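Comparing two grippers for the wiping trials

It has been the practice of this blog to report on equipment only after a full period of use, and the present post keeps to that. The comparison set out below was carried out in July by Bernadette Tillman and myself. The question was a narrow one: which of the two grippers in our possession should be fitted to the arm for the board-wiping trials in the autumn.

The first gripper, known in our records as the Vosow, has two parallel fingers with flat rubber pads. The second, the Prutus, has three fingers which close towards a common centre. Both were mounted on the same arm and driven by the same controller, a Schumacher unit which has served us for several years and whose fan is, regrettably, no quieter than it was.

Each gripper was asked to pick up a felt eraser from a stand, carry it to a board, hold it against the surface for five seconds and return it. This was repeated 131 times with each gripper. Any attempt in which the eraser was dropped, or turned in the fingers so that its edge met the board, was recorded as a failure. Miss Tillman kept the tally on paper, and I checked it against the controller log on the Sunday following.

The Vosow failed 20 times. Nearly all of these were turns of the eraser, which pivots between the two pads when pressure is applied away from its middle. The Prutus failed on five occasions, every one of them a drop at the stand. Its third finger prevents the eraser from turning, but the fingers need more room to open, and our stand was made with the narrower gripper in mind. A wider stand has been requested.

On speed the order is reversed. The Vosow opens and closes briskly, and over a long session the difference is noticeable. The Prutus also draws more current when holding, and the controller had to be set to a higher limit before it would complete a session without stopping. The fault it reports in such cases is number 1404, which the manual lists without explanation. Readers who meet it are advised to look at the current limit first.

The position of the overhead camera also received attention. It was found that glare on a shiny surface was liable to be taken by the software for an area already wiped. Delphine Mercado proposed lowering the exposure, and this helped a little. Moving the camera helped a good deal more — a remedy that ought to have been tried at the outset.

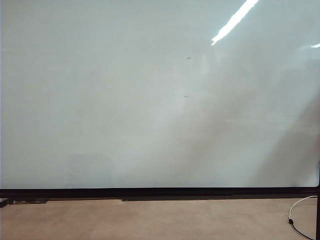 The blank panel, with glare at upper right and two small dark marks near the middle.

Small marks are a separate difficulty. The detection threshold has been left where it was for the time being, as lowering it caused reflections to be reported as dirt.

The Prutus will accordingly be fitted for the autumn trials, and the Vosow retained as a spare. Mortimer Wojcik has asked whether a suction cup might be considered in place of either. Felt does not hold a vacuum well, but a rigid backing plate could be glued to the eraser, and I have agreed to test one when the new stand arrives. The tally sheets may be had on request.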